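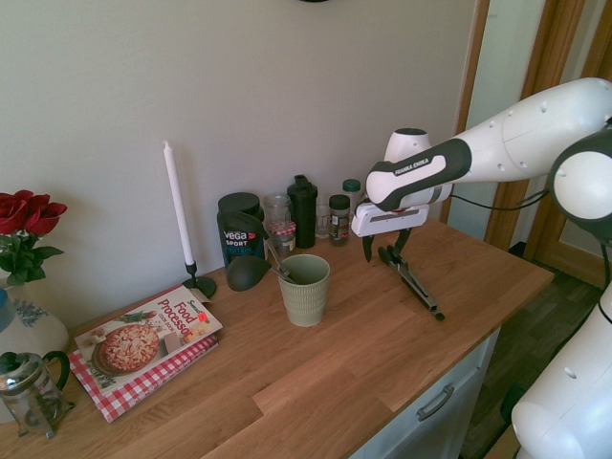 Mirel Planning and Perception Software: Frequently Asked Questions

This page answers the questions most often put to the support desk at Trekville by laboratories and teaching departments using Mirel. It applies to the release of 1 June 2021. Users of earlier releases should consult the notes supplied with their installation.

What does Mirel do?

Mirel takes in camera data, finds objects on a work surface, proposes grasps and plans arm movements to carry them out. It does not replace the controller supplied by the arm's manufacturer. All joint limits and stopping functions set in that controller remain in force.

Which parts may be used separately?

The perception module (Bălan) and the motion planner (Kokon) may each be installed without the other. Bălan writes its results as a plain list of objects, poses and confidence values. Kokon will accept such a list from any source, provided that the units are metres and the frame of reference is stated.

Does the software work on ordinary household surfaces?

Yes. Kitchen counters are a supported setting, and a cluttered one is a fair test of the planner. Items standing along a wall, such as tubs, jars and bottles, should be entered as obstacles if they are not to be handled. Kokon will then keep the arm and its cables clear of them by the margin set in the workspace file.

Why are clear glass jars missing from the obstacle map?

Depth cameras often return poor readings from clear glass. Bălan marks these areas as unknown, and Kokon treats unknown areas as occupied unless told otherwise. We advise against changing this setting. Where a glass item must be grasped, its shape should be added to the object library by hand.

How are long, thin utensils handled?

Tongs, ladles and similar items lie close to the surface and give few depth points. Bălan fits a line to the points before it proposes a grasp, and the fingers are placed across that line. If the proposals fall too near one end, raise the value named "centre weight" in small steps. A utensil leaning in a cup is treated as a separate object from the cup – users who wish to move both together must group them in the task file.

How many grasp proposals are made for each object?

The default limit is 268. Proposals which would bring the hand into contact with the surface or a neighbouring object are removed before ranking. A higher limit may be set, up to 2,000, but planning will take longer.

The planner reports "no path found". What should be done?

First check that the object is within reach with the hand in the requested position. Next, check the obstacle list for duplicates, which commonly appear after a camera has been moved without a new calibration. If both are in order, send the log file to the support desk together with the workspace file.

Can recorded runs be replayed?

Recorded runs can be replayed in simulation at any time. Replay on a physical arm requires an operator to confirm the start position. The reference set supplied with this release holds 3,360 recorded runs, of which 1,725 concern kitchen objects.

May we publish results obtained with Mirel?

Yes. Please state the release used and any settings that differ from the defaults. Prior approval is not needed.

Whom should we contact?

Questions on perception and calibration should be addressed to Viorica Dumitrescu. Questions on planning, licences and teaching use should be addressed to Cosmin Nedelcu. The next release is planned for September, and requests for changes should reach the support desk before then.

This website uses cookies to remember your preferences and to measure visits. Accept all | Necessary only | Cookie policy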